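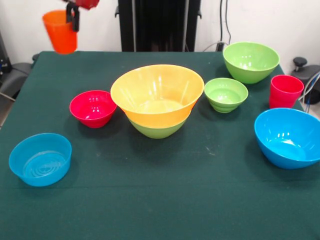
Mirta Ibarra told me to stop washing my tablecloths so hot, and I should have listened to her two years ago. She said cold water, no softener, and dry it flat if there's room.

October 6, 2021
By Zulema Quezada

I had been washing everything at the hottest setting, felt and cotton together, and then wondering why the edges curled. The green felt I bought for card nights came out of its third wash 5 inches shorter than it started. It no longer covered the table, so I cut it up for drawer liners.

After that I wrote down what I own and how I clean it. The cotton cloths get a normal warm wash. The linen one from my aunt goes in cool, and I iron it while it's still damp. Felt I mostly don't wash at all now. I shake it outside, go over it with a lint roller, and dab at spills with a wet rag and a drop of dish soap.

Creases are the other thing. Folding felt in a drawer leaves a line that takes days to drop out. I roll mine around a cardboard tube from the fabric store on Alarcón and stand it in the closet. Steam helps too – hold the iron above the cloth and don't let it touch.

Candle wax I still haven't worked out. Ice and a butter knife get most of it. The brown paper method left a grease mark on the linen that has been there since last November.

The new felt cost $39, and I bought it wider than I needed in case I forget all this and put it in the machine.

Last updated: October, same week, to fix the part about ironing

Comments

Selim Çetinkaya
Try a second sheet of paper and a cooler iron for the wax. It took me 6 goes but the mark did lift.

Hamdia Jemal
Do you pin the felt down for cards? Mine slides all over.

Zulema Quezada
Hamdia, I put a thin rubber mat under it, the kind for rugs.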